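Look After the Fingers First

Opinion - February 8, 2024

When an organisation buys its first gripper, the money and the attention go to the arm, the controller and the software. The fingers arrive in a small bag and are treated as stationery. It is the view of this column that the order should be reversed, and that a maintenance program for any handling tool ought to begin with the parts that touch the object.

The Mendale workshop has kept a service log for its two-finger tools since September. The log holds 369 entries. Of these, 100 concern the contact strips on the inner faces of the fingers, and another 60 concern the fasteners that hold a finger to its mounting plate. Very few concern motors or wiring. A manager who reads only the purchase order would never guess this, as the strips are the cheapest item on it.

Ribbed, flexible fingers deserve particular care. They are made to bend around what they hold, and a finger that bends will in time bend a little differently from its partner. The change is slow. An operator who uses the tool every day adjusts to it without noticing, approaching each object slightly to one side, and the fault is then recorded as poor positioning. At Mendale, a matched pair is now replaced as a pair, even when only one finger shows wear. There were objections to the expense, and they were reasonable. The practice should stay all the same.

Setting up is the second neglected matter. A tool is commonly adjusted on a bench, under steady light, against a test block of a known width. Few of the things it will later be asked to pick up resemble that block. A computer mouse, for example, is low and rounded, and offers the fingers very little side to press against. Set the tips too high and they ride over the shell. Set them too low and they scrape whatever lies underneath.
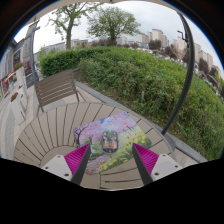 Final adjustment should therefore be made where the work is done, on the surface and with the objects the tool will meet. Slatted tabletops have gaps that can catch a pointed tip, and a mat brings the working height up by its own thickness. Daylight matters as well for any tool that carries a camera, and a setting chosen indoors should be checked again outside. The Clerkitz procedure sheet allows for none of this. It asks for a single bench check and a signature.

Fasteners are a simpler case. They should be checked for tightness at the start of each shift, by hand and with the correct driver, and the check should be written down. The Serrano site relied on a monthly inspection until one tool reached 1,758 cycles with a plate screw missing. No damage followed, but the recorded grip widths for that period could not be trusted and had to be set aside.

Some will answer that such routines belong to heavy industry and are out of proportion for a light tool. The Sengate group has argued along these lines, and proposes that fingers be run until they fail. For a tool that moves empty cartons, that may be good economy. Where each grasp is also a measurement, a worn finger spoils the record well before it breaks, and the cost of repeating the work falls on people who had no say in the maintenance budget.

Budgets for the coming year should list fingers, strips and fasteners on a line of their own, with spares held at the place of use.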